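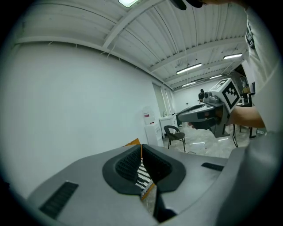 2. The Room

Our group was given the big room for the spring project, mostly on the grounds that no other group had asked for it. It has a tall white wall, a pale floor and plenty of space, and it echoes if you drop anything. We dropped a lot of things. The assignment was to study how people set up a shared workroom when they have no instructions, and then to write some instructions.

We named the project Altitz after the font on our title slide, and it was too late to change it by the time we learned it was hard to pronounce.

2.1 What we did

We ran 36 short setup sessions in April. Each one began with everything stacked in the hallway and ended when the person in charge of that session said the room was ready. "Ready" turned out to be a flexible word. One member of our group considered a room ready when the door would close.

For every session we wrote down where the work area went, where bags ended up, and which things got moved a second time. The notes came to 2,105 lines in a shared spreadsheet. A fair number of those lines say "moved it back."

2.2 What we found

People start at the wall. In all but 3 sessions, the first object carried in was put against the white wall, even when it was needed in the middle of the room ten minutes later. We asked why and got shrugs, which we coded as "no answer."

Bags are the real problem. They arrive first, they leave last, and they sit exactly where somebody wants to walk. In 12 sessions the work area was shifted to make room for a pile of bags. Moving the bags was apparently not considered.

Cables came next. Our rule in the first week was that cables should be kept off the floor. Our rule in the second week was that cables should be kept out of the doorway.

2.3 Recommendations

Carry in the large items first and put them where they will be used. Pick a corner for bags before anyone comes through the door, and mark it with tape. Our tape held until lunch, so we suggest better tape.

Leave a clear path from the door to the far side. Whoever sets up should also do the packing up, as this improved everyone's opinions about neatness very quickly.

2.4 Limits

All the participants were students in our course and most of them wanted to go home. We used only one room. A smaller one might give different results, and the group that has it is welcome to find out.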